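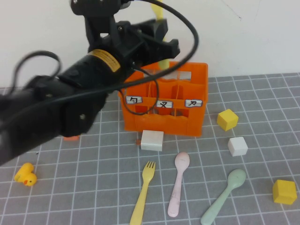 The sorting bench at Ostton: arm, orange crate, cubes and utensils on the gridded mat.

About Skotevell

Skotevell tests robot arms for people who are thinking of buying them. We do not build arms, we do not sell arms, and we don't take a commission from anyone who does. Clients send us the machine they have been promised great things about, we give it a dull job, and we write down what happens. We have 10 people, one building in Ostton and a second, smaller room in Marnberg that is mostly shelving.

The company was started by Carol Pickering and Nigel Kershaw, who had both spent years on the buying side of automation and had both signed for equipment that did beautifully at the demonstration and badly everywhere else. Carol still reads every report before it goes out. Nigel runs the bench.

Why we are doubtful

Most company pages in this field have a paragraph about the future. We would sooner tell you about our cable.

Our sorting job is a simple one. An arm picks plastic forks and spoons and small cubes off a gridded mat and puts them where they are supposed to go, which for the utensils means the compartments of an orange bottle crate. Vendors like the job when they first see it, and they tend to send us their second-best engineer.

In October we were running a long trial we called Serrano. It was meant to be 2,409 attempted picks over several weeks, with the arm left to get on with it during the day and one of us within reach of the stop button. At pick 802 the arm swung back from the crate with a fork in the gripper, and a loop of its own cable caught on a crate divider. The arm kept going. It dragged the crate 25 centimeters across the mat before Florian Guérin hit the stop. The software, meanwhile, logged the pick as a success, on the grounds that the gripper had closed on something and was still closed on it.

Florian was standing outside the marked line and wasn't hurt. The crate survived. The connector at the wrist did not, and it took us most of a day to find that out, as the arm would still move normally in about half of its positions and then drop its grip without any warning in the others.

We have read a good many incident reports that stop at "cable snagged, cable re-secured." Ours very nearly did. Keir Haldane wrote the first draft and it was one paragraph long. Carol sent it back with three questions in the margin:

Why did the arm not notice it was pulling a crate?
Why did the log say it had succeeded?
Who had signed off the cable run?

The answer to the first was that the force limit had been raised during setup to stop false alarms, and had never been lowered again. The answer to the second was that the success check looked at the gripper and at nothing else. The answer to the third was Nigel, and he has asked that we say so on this page.

We went back through the earlier logs afterward. Some of the picks recorded as good before the stoppage could not be confirmed from the video, so we threw out the whole first part of the trial and started Serrano again from one. The client was not pleased about the delay. We did not charge for the lost weeks.

What we changed

The force limit is now written on a card at the bench, with the initials of whoever last touched it. Raising it to quiet an alarm needs a second person.

A pick counts when the object is confirmed in its place by something other than the robot that put it there. For short runs that means a person looking.

Cable runs are checked at full reach, in every direction the job calls for, before the first pick of the day. We will be frank that this has not solved the problem. External cables on an arm that turns this much will find things to catch on, and a crate with dividers offers plenty. We have tried clips, sleeves and shorter loops. Each one helped with one movement and got in the way of another. A vendor who tells you their cable management is finished should be asked to show you the arm at the far end of its reach, slowly, twice.

We also stopped using the phrase "unattended operation" in our reports. If a person has to stand near the button, the operation is attended, and the cost of that person belongs in the sums.

Who you will deal with

Clive Bellamy answers the phone and will ask what you want the machine to do before he asks what machine it is. If the honest answer is that a person with a tray could do the job for less, he will say so, and there is no fee for that call.

Keir and Florian do most of the testing. Keir came from packaging lines. Florian repaired lab equipment and has firm views on connectors, firmer since October.

Nigel and Carol you have met.

What we won't do

We don't issue certificates or badges, and a vendor may not quote one line of a report without offering the rest of it. We don't test in secret on behalf of a competitor. We don't film highlight reels. If you ask for footage you get all of it, including the long stretches where an arm hovers over a spoon and thinks about it.

Visits

The Ostton bench can be seen by arrangement, mornings only. Closed shoes, hair tied back, and please stay behind the line on the floor even when the arm is standing still. The full Serrano incident report, with Carol's margin questions left in, is sent free to anyone who asks Clive for it.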